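How I Reheat Leftover Rice

Okay, so I used to ruin rice every single time (crunchy edges, cold middle, you know the kind). Now I spoon 285 grams of it into a wide bowl, break up the clumps with a fork and splash in a little water, maybe two spoonfuls. Lay a damp paper towel on top and give it a minute and a half. Stir, then go another 30 seconds if the center's still cool. Fluff it and eat it right away! Fried egg on top if you've got one.
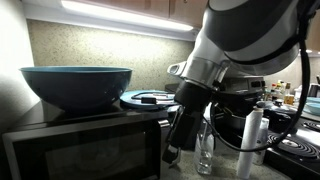 The microwave in the kitchen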